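**Withdrawing a room reservation after the deposit has been paid**

Posted in: Halls and Shared Spaces
Posted by Stunstead Residents Association, 24 Oct 2024

Our association reserved the upper meeting room at the Wodaren Community Center for a members' tea in December. A deposit of $400 was paid at the time of booking, under reservation 1317. The hall we normally use has since become available again, and our members would prefer to return to it.

The booking form states that deposits are "refundable subject to notice." It does not state the length of notice, nor does it say whether notice must be given in writing. We telephoned the front desk and were told that the matter would be passed to the bookings office. We have received no reply.

We would be grateful for guidance on two points. Is an association entitled to the full deposit where no notice period is printed on the form? And should we send a formal letter now, or wait for the bookings office to respond?

**Demissie Tenants Forum**

Please do not wait. A telephone call is difficult to prove, and the date on which notice was given may decide how much is returned to you. Send a short letter, keep a copy, and request confirmation of receipt. The letter should contain the following:

- the reservation number and the name in which it was made
- the date of the event
- a plain statement that the reservation is withdrawn
- the amount paid and the method of payment
- the name of the account to which the refund should be sent
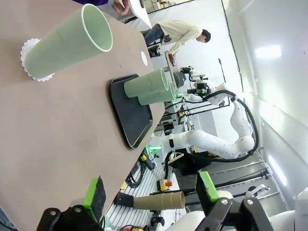

With regard to the notice period, the form you signed may not be the whole agreement. Many centers keep a separate set of hire conditions, and the form often refers to them in small print near the signature line. Ask for the version that was in force on the day you booked. If the conditions were never supplied or mentioned to you, say so in your letter, and say it politely. The rules on this differ from state to state, and a local legal aid office can advise you on your position.

You should also check whether the $400 is described as a deposit against damage or as part of the hire fee. The two are commonly treated differently upon withdrawal.

**Barkemow Seniors Club**

We withdrew from a booking at another center last year and received everything back except a $5 handling charge. It took a long time. We did not write a letter.

**Wodaren Hall Users Group**

The bookings office is separate from the front desk and does not always receive messages left there. Letters should be addressed to the bookings office by name. Members of our group have also found it useful to offer the date back early, as the center is more willing to return a deposit in full when the room can be let again. December dates are generally in demand.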